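Ticket 759
Status: Open, waiting on supplier
Opened by: Nizar Chidiac
Site: Barnwood, ground floor
Item: Floor mat, dark navy, stitched border (Provex)

Thu 16 October
Mat leaves a dull gray film in the upper right part after wiping. Rest of the mat looks fine. First noticed in July, when it was a patch the size of a hand. It has spread since then.

Tried so far:
Vacuumed both sides. No change.
Plain water and a cotton rag. Film goes while the mat is damp and comes back when it dries.
Dish soap, one capful in the bucket. Worse -- the patch turned sticky and picked up lint.
Rinsed twice with clean water to get the soap out. Sticky feel gone, film still there.
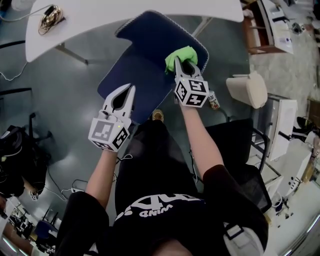 Next I switched to the lime-green cloth, used dry, with short strokes from the border in. That lifts more than the cotton rag did, but it has to be done again the next morning. I also turned the mat end for end overnight to see if the floor was the cause. The film stayed with the mat, so I have ruled out the floor.

Reply from Jayawardena (supplier desk, Jirnville):
Sounds like residue from the backing. Please don't use soap again. Try white vinegar and water, 60 ml to the bucket, then leave the mat hanging for a full day. If the film returns, send the batch number and we will replace it.

Batch number is on the underside label, ends in 31. Vinegar mix not tried yet -- need somewhere to hang the mat first. Will update after that.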